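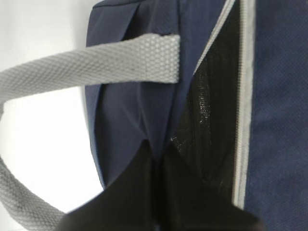
Figure 4. Navy bag with the zipper partly open. The gray strap handle is stitched at the top edge of the side panel.

Section 4. Using and Caring for the Bag

Read this section before you pack the Drorkia bag for the first time. It covers opening, loading, carrying, cleaning and storage. Section 3 covers the ice packs, and Section 5 covers spare parts and returns.

4.1 Before first use

1. Take out the paper stuffing and the packet of drying beads. Throw both away. Do not let children or pets have the beads.

2. Open the zipper all the way and push the side panels outward from the inside with a flat hand. The bag ships folded, so the fabric will have creases in it. Most of them relax after a few days of use. Do not iron the bag.

3. Wipe the black lining with a damp cloth and a drop of dish soap. Wipe again with clean water and dry with a towel.

4. Leave the bag open overnight. A new lining can smell a little of plastic, and one night on a kitchen counter usually takes care of it.

Note: Fine wrinkles in the lining are normal. The material is thin and shiny and shows every fold. A wrinkle is only a concern if you can feel a split in it with a fingertip.

4.2 Opening and closing

1. Set the bag on a flat surface.

2. Hold the top edge of the side panel with one hand, next to the strap stitching. Do not hold the strap itself. It swings and gives you nothing to pull against.

3. Draw the zipper slowly with the other hand. Keep the pull level with the tape.

4. At the corner, slow down and guide the slider around the bend. If the lining bunches toward the opening, push it down inside with two fingers before you go on.

5. To close, press the two sides of the opening together ahead of the slider.

Caution: Never force a stuck zipper. Back the slider up about an inch, look for lining caught in the teeth, ease it free, and try again. Damage from forcing the zipper is not covered by the Prustik warranty.

If the zipper feels stiff along its whole length, rub the teeth lightly with a plain wax candle and run the slider back and forth a few times. Do not use cooking oil. It leaves marks on the gray tape that do not wash out.

4.3 Packing

Cold food stays cold longer when it goes in cold. The bag slows warming down. It does not chill anything by itself.

1. Put the ice packs in the freezer the night before. They need 11 hours to freeze through.

2. Chill food and drinks in the refrigerator before packing. Rice, pasta and soup should be fully cold.

3. Lay one ice pack flat on the bottom.

4. Put in the heaviest containers first, lids up.

5. Stand bottles along a side panel, caps up. A bottle lying down will find its way open sooner or later.

6. Place sandwiches, salad and soft fruit on top.

7. Lay the second ice pack over everything and close the zipper fully.

Note: A half-filled bag warms up faster than a full one. Fill the gaps with a folded dish towel.

Caution: Do not put dry ice in the bag. Do not put in anything straight from the oven or stove. Let hot containers cool until you can hold them comfortably in bare hands, then finish cooling them in the refrigerator.

Keep forks, knives and skewers in a hard case or roll them in a napkin. A fork tip will go through the lining easily, and a small hole lets moisture into the padding, where it is slow to dry.

Keep hot and cold food in separate bags. If you only have one bag, pack for cold.

4.4 Carrying

1. Close the zipper before lifting.

2. Gather the strap handles so the weight is shared, and lift straight up.

3. Do not carry a loaded bag by one end of a strap. All of the weight then pulls on one line of stitching.

Check the place where the strap joins the bag about once a month. The cut end of the webbing may look slightly fuzzy or frayed. This is only the edge of the weave and does not weaken the handle. You can trim long threads with small scissors — leave at least a quarter inch of webbing beyond the stitches. Do not pull the threads.

Stop using the bag for heavy loads if you see any of these:

Stitches that are broken or have lifted
A gap between the strap and the panel when the bag is hanging
Webbing that has thinned or torn across its width

4.5 Cleaning

After each use:

1. Empty the bag, including crumbs in the bottom corners. Turn it over the sink and tap the base.

2. Wipe the lining with warm, soapy water. Pull the opening wide so you can reach into the folds near the zipper, where spills like to hide.

3. Wipe with clean water.

4. Dry with a towel, then stand the bag open until no moisture is left.

For spills of milk, meat juice or fish, clean the bag the same day. If a smell stays behind, mix one tablespoon of baking soda into two cups of water, wipe the lining with it, wait ten minutes and rinse.

For the outside, brush off dry dirt with a soft brush. Dab stains with a damp cloth. Navy fabric shows lint and flour, and a strip of tape picks up both. The gray straps can be scrubbed with an old toothbrush and dish soap.

Caution: Do not machine wash, tumble dry or bleach. Do not soak the bag. Do not dry it on a radiator or in front of a heater.

4.6 Storage

1. Make sure the bag is clean and completely dry.

2. Leave the zipper open by a few inches so air can get in.

3. Fold the side panels inward along the creases they already have. Folding in new places wears the lining.

4. Lay the strap handles flat on top. Do not wrap them tightly around the bag.

5. Store on a shelf, with nothing heavy on it.

If you put the bag away for the season, say from December until spring, unfold it once halfway through and wipe the lining.

4.7 Questions about this section

Write to Nouhaila Ouazzani at the Prustik service desk. Give the part number from the sewn-in label (1407 for the bag, 1113 for the ice pack set) and include a close photo of the strap stitching or zipper if your question is about either one. Messages that come in after noon on Friday are answered the next working week.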